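# The Drawer That Ate Everything

When Maarja Kuusk moved back into her grandmother's kitchen, she found 41 teaspoons in a drawer meant for perhaps a third of that, along with a melon baller, several birthday candles and a key that has never fitted anything. She closed the drawer again and went to make coffee, and I must say I would have done the same.

It was her neighbor Chaiwat Panyasiri who talked her into tackling it, one wet Wednesday afternoon, with the radio on and a plate of ginger cookies between them. Chaiwat cooked in hotel kitchens for 16 years and has strong feelings about spoons (he will tell you all of them, if you have the time). His method is a very plain one. Everything comes out of the drawer, and then you go through it a handful at a time, putting what you really use into a plastic bin.

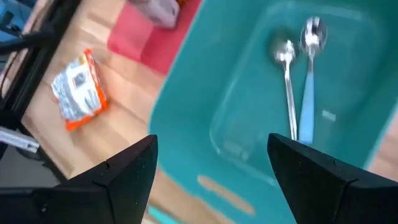 The trouble is that a spoon is hardly ever just a spoon. An all-metal one with a slender handle might be the last survivor of a wedding set, while the one with a colored plastic handle came from a campsite shop years ago and is still the only one a certain grandson will eat his yogurt with. Maarja had meant to keep only what matched, and I'm glad she gave that up before the first cup of coffee was finished – her table would be a duller place for it.

In the end she settled on 12 for every day and tied the rest up in a dish towel for her sister, who has a big family and loses teaspoons at a frightening rate. The drawer got a wipe with warm soapy water and a fresh sheet of lining paper, cut a little too short at the back, and the forks moved over to make room for the can opener.

I stopped by again in October and asked, as one does, to see how it was holding up. There were a few rubber bands in there already, and the melon baller had found its way home. The key was hanging on a nail by the back door, where Maarja says she is still hoping to meet its lock.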